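The Second Try Is Where It Gets Interesting

2023-07-26

I went to Endcombe expecting to watch robots get things right. I spent most of my first morning watching them get things wrong, and I had a great time!

The group there works on what they call the Gresberg method, which is a way of teaching two arms to sort small goods by letting them learn from fumbles as well as clean grabs. Most training sets throw the fumbles out. A person steers the arms, drops something, sighs, and that run goes in the trash. At Endcombe they keep it -- and they keep the recovery too, the little shuffle where the person backs off, turns the wrist and tries again.

It sounds almost too simple (I said so, and got a patient look). But the numbers are pretty good. They recorded 1,763 runs starting in March, and 1,101 of those have at least one miss in them. When they trained on the whole pile, the arms finished 70 percent of the test sorts. Trained on the clean runs alone, they got stuck far more often, usually just hovering over an item they'd already nudged out of place.

The sorting software is called Kahraman, and it looks at the table again after each failed grab instead of charging ahead with the old plan. Boxes are the tough part. They turn when you bump them, and then the fingers have to come in from a whole new angle.

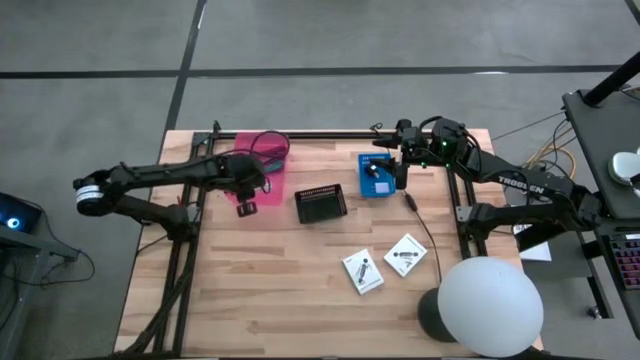

Cables are worse, by the way. A box stays a box, but a cable has a new shape every time you touch it, and the team has only 5 cable runs they really like. They're hoping a softer fingertip from a small shop named Trudeck will help with that. I asked if I could steer for a while, and they let me. I missed my first grab by a mile, and they saved the run.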